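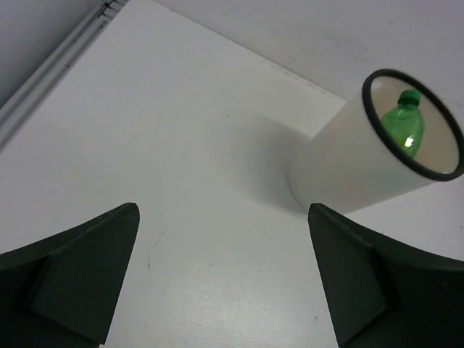

One comment on the previous version of this list was that the wrist view should be checked with the gripper open as well as closed, "otherwise you learn only that the camera sees its own fingers." The comment is accepted. It is now item 5.

Checklist before and after a block of trials, two-arm sorting cell Nina
Plosska laboratory, Datunham site
Version of Saturday, April 2, 2022

Purpose

The list belongs to the Hendesetti method. In this method the same policy is run many times on the same task, and only the start position of the container is changed between the runs. The task is to take a small plastic object from the table and put it in the container. The result of a block is the share of runs in which the object is inside the container at the end and the container is still standing.

A block has 49 runs. When something in the cell moves during the block, for example a camera bracket which becomes loose, the later runs do not measure the same thing as the earlier runs. In August we had to discard a full block for such a reason. Please write the answer to each item with your own words in the comment line. A tick alone is not accepted.

Part A. Power off

1. Emergency stop pressed, and both arms at rest before a hand goes into the cell.
Result: OK.
Comment: The stop was tested from the left side of the cell and from the operator's desk. Please test from both places each time.

2. Base plates. Try every screw with the hand tool, do not only look.
Result: OK after correction.
Comment: One screw on the right base could be turned a little. It was tightened and marked with paint. If the mark is not in line at the next inspection, please stop and report it before any run.

3. Cables at full reach. Move each arm by hand to its farthest pose and look for tension at the connector.
Result: OK with remark.
Comment: The purple cables are led in loose loops. We tried in the past to tie them to the links, and the connector at the gripper was pulled when the wrist turned. The loose loop is better for the connector, but it needs free space outside the edge of the table. Nothing may be stored there, also not for a short time.

4. Table surface. Wipe it, then compare with the surface record.
Result: OK with remark.
Comment: The white top has small scuffs and specks. They are permitted. A new mark has to be entered in the record with its position, as the policy uses the picture from the wrist and we want to know if a failure happens always near the same mark. Please do not use the strong cleaner, it makes the top more glossy.

Part B. Power on, arms not moving

5. Wrist view, gripper open and gripper closed.
Result: OK.
Comment: With the gripper open, both fingertips must be visible in the lower part of the view and the table must be visible between them. With the gripper closed, the tips must meet in the marked zone on the screen. If only one of the two conditions is good, the camera has been turned in its bracket.

6. Light. Read the meter at the center of the table and at the rear.
Result: OK.
Comment: The front of the table reflects more than the rear. This was the same at the last inspection. We do not correct it, we only write it down. The blinds stay closed during the full block, also when the weather changes.

7. Container. Use the white one with the dark rim. Look for cracks and check that it stands stable on the table.
Result: OK.
Comment: The rim is important for the method. In the first blocks we used a container without a contrasting rim, and the policy placed the object on the edge too often. The two kinds may not be mixed in one block. If the container is exchanged, a new block begins.

8. Objects. Compare with the object sheet.
Result: OK.
Comment: Orange, yellow and green objects were checked. The green ones are translucent and more difficult for the depth estimate, so please do not leave them out to get a better number. Objects with a sharp edge or a crack are removed from the set.

Part C. Arms moving, reduced speed

9. Both arms around the container at the same time. One arm works low, the other waits near the rim.
Result: OK with remark.
Comment: The distance between the grippers is controlled by software, but the software does not know the cables. The operator watches the cables and keeps one hand at the stop. Talking with visitors is not allowed in this item.

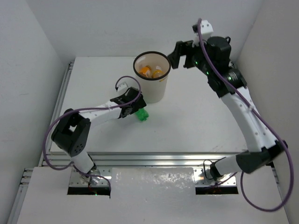
10. Approach to the container from the side. The fingers must not push the rim.
Result: Not OK at first, OK at repetition.
Comment: The right arm touched the container in the first test. The reason was an old offset file, which was loaded by mistake. The correct file was loaded and the test was repeated 12 times without contact. Please read the name of the file aloud before the start.

11. Stop during motion. Press the stop while both arms are moving.
Result: OK.
Comment: Both arms held their position. After the release, the program must ask for a confirmation and must not continue alone.

Part D. After the block

12. Repeat items 2, 5 and 7 before anything is taken out of the cell.
Result: OK.
Comment: This item was skipped in the past when people were in a hurry. Without it we can not say that the last run was made in the same cell as the first run, and the block is registered as "not confirmed."

Remarks on the result

In the block which followed this inspection, 8 of the 49 runs were counted as failed. Most of these were runs where the object was released too early. In the others the container fell over. We looked for a relation with the position of the container and found only a weak one: the positions near the back wall are less good. For a strong statement more blocks are necessary.

A second reader of the list asked if a fallen container with the object still inside should be counted as success. In the Hendesetti method it is a failure. The object is in the container, but the next run can not begin without a person, and for the use we have in mind this is what matters.

The same reader wrote that the list takes too long. We measured the time and found that items 3 and 9 take the largest part. We do not want to make them shorter. Item 6 can be made faster if the meter is already on the desk.

Open points

- Paint mark on the right base: check again at the next inspection.
- Offset files: old versions to be moved to a separate folder.
- Surface record: the drawing of the table is turned compared with the camera view, which confuses new operators. A new drawing is in preparation.
- Item 11: to be decided if the test must also be done while an object is held.

Search this site Enter keyword Go

Related
Object sheet for cell Nina, with replacement rules
How we register a block that is not confirmed
Container rims and placement errors: short note
Cable routing on two-arm cells, Datunham
Hendesetti method, list of start positions

Contact Plosska Datunham | © 2022 Plosska | Back to top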